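Hirside Library Drops Late Fees, and Wants Your Overdue Books Back

I owe the Hirside library money. Or I did, until Monday, when the town decided that I don't, and I've been in a good mood ever since.

The short version is that the library has ended late fees on everything it lends to kids and adults alike, and has wiped out the old ones too. If you had a balance sitting on your card from that stretch when you forgot you'd ever checked out a bread machine cookbook, it's gone. You don't have to fill out a form or call anybody. Your card should just work again the next time you hand it over.

I stopped in on Monday a little after four, partly for this piece and partly to see whether my own card would beep in that embarrassing way it has been beeping since spring. It didn't beep! Alvar Wallin, the library director, was behind the front desk with his sleeves rolled up, and he told me the phone had been ringing since they unlocked the doors.

"Most people want to know what the catch is," he said. "I keep telling them there's a due date, same as before. We'd still like the book back."

So what does happen if you're late? You get a reminder by text or email when something is due, and another one a week later. After 32 days the library marks the item as lost and puts the price of it on your account. Bring it back after that and the charge disappears, as long as the thing is still in one piece. If it went through the wash or the dog got it, you pay for a new copy, and that part hasn't changed at all.

The old system charged by the day, with a cap for each item, and once your total hit $15 your card was blocked. Fifteen dollars doesn't sound like much until you have three kids who each take home a tall stack of picture books on a Saturday and somebody comes down with the flu. I've been there (twice, if you ask my sister, who kept a tally). A family could get locked out over one bad week, and plenty of them never came back.

Wallin says the library looked at its records over the winter and found 153 blocked cards belonging to children under 13. That's the number that got the town council's attention. It certainly got mine. Hirside isn't a big place, and I can think of only one elementary school those kids could be going to.
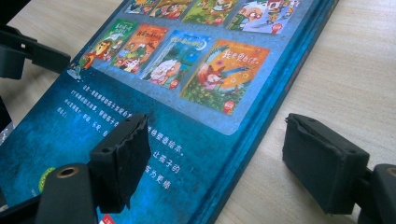
The idea had been kicking around for a couple of years before it went anywhere. Sipho Lekota brought it up at a council meeting back in December, when most of us were there to yell about snow plowing, and I'll admit I was looking at my phone for the first half of what he was saying. He runs the after-school reading hour at the Msimang Center on Drukik Street, and he'd noticed that some of his regulars would pick out a book, carry it around the whole time, and then put it back on the shelf when it was time to go.

"I asked one girl why she didn't take it home," Lekota told me when I caught him by phone on Monday evening. "She said her mom told her no more library books. They owed nine dollars. So she was trying to finish it before five o'clock."

He told that same story at the meeting and the room got pretty quiet. Then someone asked about the plow on Jerley Road and we were off again, but the council did put the fees on its list for the new year, and this month it voted. It passed with one member against, on the grounds that people ought to learn to bring things back on time. I get that argument, I really do. I was raised on it. My grandmother drove me back to the library in a thunderstorm once to return a book about horses, and I have never felt guiltier in my life.

But the money side turned out to be pretty small. Wallin said that once you took out the postage for the overdue notices and the staff time spent arguing over quarters, the fees weren't bringing in enough to matter. The council is covering the gap this year out of the general fund, and it'll look at the numbers again when the next budget comes up. He sounded relaxed about it. He also said the desk staff are thrilled, and judging from the way one of them was humming while she checked in a cart of DVDs, I believe him.

There are some exceptions, so pay attention if you borrow the odd stuff. The telescope, the sewing machines and the museum passes still carry a daily charge. There's only one telescope, and people wait months for it, so that seems fair to me. Books that come in from other towns follow the rules of whichever library owns them. If you get one of those, look for the paper band around the front, and don't pull the band off, please — Wallin asked me to put that in.

Holds work the same way they always have. You can't renew something if another person is waiting for it, and with the new releases somebody is always waiting for it. I'm on the list for a mystery that half the town seems to want, and I'd like whoever has it to know that dropping the fees is no excuse for hanging on to it until summer.

The library would also love to see the really old stuff come home. There's a bin in the lobby, just inside the doors to the left, and you can drop anything in there without talking to a soul. The outside slot on the parking lot side is open all night too. By the time I stopped in on Monday, the bin had already collected a road atlas, a pile of cookbooks and a paperback western with a date stamp from before I moved to town. Wallin held that one up like he'd caught a fish.

"It's in great shape," he said. "Somebody took good care of it."

I went home and checked under my own couch, and then under my son's bed, where I found a book on sharks and one on how to draw trucks. Both belong to the library. Both were due last fall. He's ten now and claims he has never seen either of them before, but his name is on a bookmark in the shark one, so I have my doubts.

If your card has expired, as opposed to being blocked, you'll need to renew it in person with something that shows your address. A piece of mail is fine. Kids can get a card at any age with a parent along, and the desk will do it on the spot. If you still see an old balance when you log in to your account at home, give it a few days. The computer system is working through the accounts in batches, and Wallin says the website is running behind what they see at the desk. Anything still showing next week is worth a call.

And for those of you who already paid, I did ask about refunds. There aren't any. The council talked it over and decided it would be too hard to sort out, going back who knows how many years. My neighbor paid off her whole balance two weeks ago and is taking it about as well as you'd expect.

Lekota, for his part, is planning to walk his reading group over to the library one afternoon soon so everyone who wants a card can sign up. The Msimang Center is a ten-minute walk away if nobody stops to look at the ducks. He could use a few extra grown-ups to go along, and you can leave your name at the center's front desk if you've got an afternoon free. I put mine down.

I asked him about the girl with the nine dollars. He said he called her mom as soon as he heard how the vote went, and that she asked him to say it again, slower. The girl already has a list going of what she wants to take out first, and it runs onto the back of the page.

The library is open until eight on Mondays and until six the rest of the week, with shorter hours on weekends. My two are going back tomorrow, sharks and trucks both, and I'm picking up something for myself while I'm there.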